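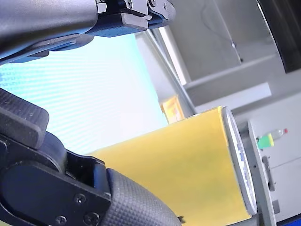 *Reading time: 5 min*

## Part 2: Moving your stuff over to the Zondau

Okay, so you've got the phone out of its box, it's charged past the halfway mark, and you've put your SIM in the tray (if you haven't, go back to Part 1, I'll wait). Now comes the bit everybody puts off: getting your contacts, photos and messages off the old Android phone and onto the new one.

I did this with my old Erkside handset, which was still on a pretty elderly version of Android, and it went fine on the second try. The first try died halfway through and it was completely my fault, so you get to benefit from that!

### What you need before you start

- Both phones, both plugged in. Really plugged in, at the wall, and not into the USB port on a laptop.
- A Wi-Fi network that both phones can join.
- The screen lock code for the old phone. Your fingerprint won't do for this, it wants the actual code.
- At least 2 GB free on the old phone. The transfer app packs things up in chunks before sending them, and it needs the elbow room.

> **Note:** If your old phone is packed to the gills, clear out the downloads folder first. Mine was full of bus timetables and the same takeout menu over and over.

### Getting the app on both phones

1. On the Zondau, swipe up from the home screen and open **Silomgate Transfer**. It comes installed, usually in the Tools folder.
2. If it asks to update itself, let it. The two phones have to be on matching versions or they'll sit there searching for each other forever.
3. On the old phone, open the app store, search for Silomgate Transfer and install it.
4. Open it on the old phone and tap **Allow** for contacts, messages, storage and location. I know, location feels like a weird one. Older versions of Android want it turned on before an app can look for nearby devices. You can take the permission away again as soon as you're done.
5. Tap **Send from this phone** on the old one and **Receive on this phone** on the new one.

> **Caution:** Check step 5 twice. If you swap them around, the app will cheerfully offer to put your empty new phone onto your full old one. It does ask before it overwrites anything, but the message is short and easy to tap through when you're in a hurry.

### Pairing the phones

1. Put the phones next to each other on a table.
2. Wait for the name of the old phone to pop up on the Zondau, then tap it.
3. A code shows up on both screens. Make sure they match and tap **Confirm** on each.
4. If nothing appears after a minute, tap the three dots at the top right and choose **Connect another way**. You'll get a square code to scan with the old phone's camera.

The square code was what worked for me. The automatic search found my neighbor's TV, my headphones and something called "Printer_1026", but not the phone lying right beside it. So if it's being stubborn, skip straight to the camera and save yourself the sighing.

### Picking what to bring

You'll see a list with checkboxes. Everything is ticked to start with, and my advice is to untick a few:

- **Contacts:** leave it on.
- **Messages:** leave it on, unless you'd like a fresh start (tempting!).
- **Photos and videos:** leave it on if they aren't already backed up online. If they are, turn it off and let them come down later by themselves. It makes the whole job so much shorter.
- **Apps:** I turned this off. The app only sends over a list, and the store then downloads everything again anyway. I had games on there I hadn't opened in years.
- **System settings:** turn this off if your old phone is a different make. It brought over my old brightness and font settings and everything looked enormous until I'd fixed it.

> **Note:** Chat apps look after their own history. Make a backup inside each one before you start here, then restore it when you sign in on the new phone.

### Running the transfer

1. Tap **Start** on the Zondau.
2. Leave both screens on and don't switch to another app on either phone. This is the one I got wrong. I popped out to check the weather, the old phone decided the transfer wasn't important, and that was the end of that.
3. Go and do something else. Mine took 30 minutes with a fairly big photo library.
4. When you see **All done**, tap **Finish** on both phones.

If it stops partway, open the app again on both and tap **Resume**. It picks up from the last full chunk. Messages are the exception: they start over from the beginning each time.

> **Caution:** A long transfer makes phones warm. Take them out of their cases first, and keep them off beds and cushions.

### Checking that it all came across

Please don't wipe the old phone yet! Open your contacts and scroll to the bottom. Open the gallery and look for your oldest pictures as well as the newest ones. The app splits very large albums into folders of 200, so if one seems to have shrunk, the rest is probably in a folder right next to it with a number on the end.

Then send yourself a text. If it doesn't arrive, go to **Settings > Apps > Default apps** and make sure the messaging app is set to the one you use. On mine it was still pointing at the Vörös messenger that comes with the phone, and my texts were quietly landing in there.

I kept the old handset in a drawer for a couple of weeks before resetting it, and I did have to go back once for some voice memos, which aren't on the checkbox list at all. You'll need to copy those with a cable: plug the old phone into a computer, pick **File transfer** from the notification, and look in the folder called Recordings or Sounds.

Part 3 covers the lock screen and fingerprints. Have your Zondau account password handy for that one, it asks for it twice.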